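20 August 2023

Back on Cumus today, granular set. Target for the pellet task is 1368 accepted episodes across all containers, and the count this morning stood 70 short of where the May plan put it. Most of the gap comes from episodes rejected for time sync, which is a logging fault and has little to do with the arm.

Restarted the recorder with the new buffer size before collecting anything. Joint states and both video streams now share one clock. Checked the offset on a throwaway episode, found it within tolerance, deleted the episode.
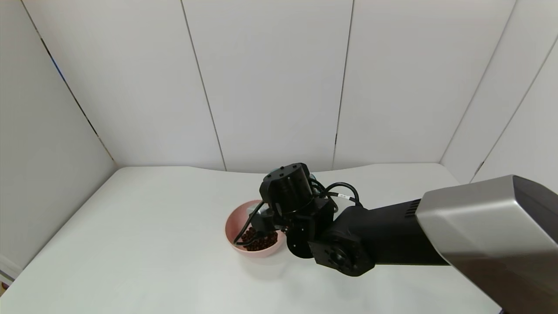

Contact labels took up most of the morning. Pisia wants a contact start and a contact end per episode, and on rigid objects the motor current gives a clean step for both. Pellets give a slow ramp. With the fingers down in the pile in the pink bowl, the head view loses part of the pile behind the gripper, so the annotator can't settle the question by eye either. I have moved the start label to a fixed current threshold and added a flag for low confidence. Old episodes will need a second pass. The cable on the left side of the wrist also dips over the rim and lies against the inside of the bowl. Noted it in the episode metadata as a possible disturbance – it may add drag on the current trace.

Ran 248 episodes through the Mushi filter over lunch. It discards anything where the gripper stays still too long, and it was discarding good approaches in which the operator paused to line up. Raised the limit to 2 seconds. Rejections dropped, and the ones left look deserved.

Afternoon was wrist camera work. The exposure is locked now, so white table and dark contents have to share one setting. Shadow detail under the bowl is acceptable. I would like more starts with the fingers well away from the target, as the Cava policy has seen too few of those and tends to close early. 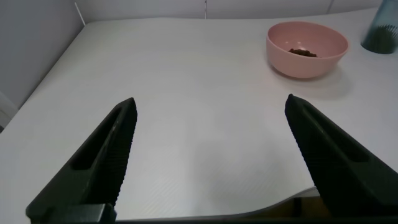
Wrist view, fingers apart, pink bowl at upper right.

To do: rerun the label pass on the older episodes, write up the threshold change, vary the bowl position more between starts. Disk on the recorder needs clearing before the next session.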